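The great spice rack saga, or how I spent a whole evening on one small shelf

I have a confession about cupboards. Ours has one of those deep ones next to the cooker, the sort where you put a jar in at the front and the next time you meet it, it's at the back behind the gravy granules and has gone solid. I've been meaning to do something about it for ages. Then last week I was making a chilli, reached in for the cumin, knocked over the bicarb, the bicarb took out the vanilla essence, and I stood there in my socks in a puddle of very expensive-smelling paste and thought, right, enough!

So I've bought a shelf. A little two-tier one, black metal, the kind that just stands on the worktop and gives you an upstairs and a downstairs. I'd gone into Ackroyd for lightbulbs (which I forgot, of course) and there was a whole row of kitchen bits by the tills. They had a bamboo one as well and I dithered between the two for so long that a lady asked if I was in the queue. The bamboo was prettier but I know what I'm like with turmeric. The metal one can be wiped.

My friend Ruth Haworth came round while I was deciding where it should go and she had Opinions. Ruth's kitchen is the sort where everything is in matching tubs with little labels, and she thinks you should decant the lot. I've tried decanting. What happened was that I ended up with eleven tubs of beige powder and a fish pie thickened with icing sugar. I'm keeping things in whatever they came in, more or less, and she can tut all she likes.

The first thing I did was get everything out of the cupboard. Do not do this when you're hungry. It covered the worktop, the top of the microwave and two of the chairs, and I found things I have no memory of buying. There were three lots of ground ginger. There was a tin of mustard powder that moved house with us. There was a jar of something with the label rubbed off which I sniffed, and then got Roy to sniff, and neither of us could say, so that went in the bin. (Roy said cloves. It was not cloves.)

After that I sorted what was left into things I use all the time, things I use at Christmas, and things I bought for one recipe. That last pile was enormous and slightly shaming. I've put it all in a shoebox on top of the fridge, and anything still in there in March is going.

Before filling the whole thing up I wanted to try the shelf out for size with just a couple of bits. I picked a short one and a taller one, reckoning that if both of those were happy then most of the others would be too.
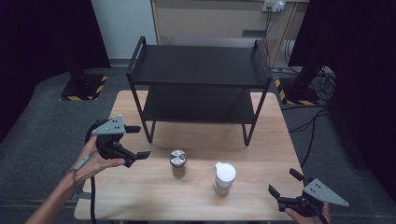
The new shelf, with a squat little jar and a flip-top bottle waiting to go on.

I do like how plain it is. The sides of the top shelf come up into a sort of curved handle at each end, and I hadn't given those a thought in the shop, but they're the bit I'd now miss most. They act as a little fence, so a jar can't go wandering off the end when you're rummaging with one hand and stirring with the other. The legs are nice and thin too, and don't take up room that could be paprika.

Now, the question of what goes where. My first idea was tall things on top, short things underneath, because obviously the bottom shelf has the other one sitting over it and you need to be able to get your hand in. That's all very well but my short jars are mostly the ones I use every single day, and I didn't fancy bending down and peering in under there like someone looking for a lost cat. So I swapped it round and put the daily things up top whatever height they were, and the back-ups and baking bits below. It looks a bit higgledy-piggledy, with the tops all at different levels, but I can see every one of them from where I stand at the cooker and that was the whole point.

A thing I'd pass on to anyone doing the same is to put your lidded jars and your flip-tops on different sides. With a flip-top you want to be able to grab it, flick it and shake it, all with one hand, while the other's busy with the pan. A screw lid needs both hands whatever you do, so it may as well live further away. I've got flip-tops to the right as I'm right-handed. If you're left-handed like Roy you'd want it the other way about, and he has pointed this out to me more than once, to which I say that the person who cooks gets to choose.

I also cut a piece of that grippy drawer liner to go on the top shelf. You don't need it, the board's nice and flat as it is, but I had the end of a roll left over from the cutlery drawer and it stops things clinking. I measured it properly, cut it wrong, and cut it again from what was left, so there's a join down the middle. It's under the jars. Please don't look for it if you come round.

Ruth's been back since, by the way, and she picked up the salt and put it down again and said it was "much better than before", and from Ruth that's a bouquet of flowers. Then she moved the oregano. I've moved it back.

What hasn't been solved is oil. I had grand plans for the oil and vinegar living on the shelf as well, but the bottles are too tall for the bottom and I don't trust myself with them up on the top, not after the vanilla business. For now they're on a saucer by the kettle. My mum used to keep hers on a saucer and I always thought it looked untidy, and look at me now. If anyone's got a good idea for bottles that doesn't involve drilling into tiles, pop it in the comments, I'd love to hear it.

Next on my list is the drawer under the cooker with all the baking trays, where I'm fairly sure there's a cake tin that belongs to Roy Goodall senior, my father-in-law, and has been missing from his house for years. I'll report back. I still need to go and get those lightbulbs.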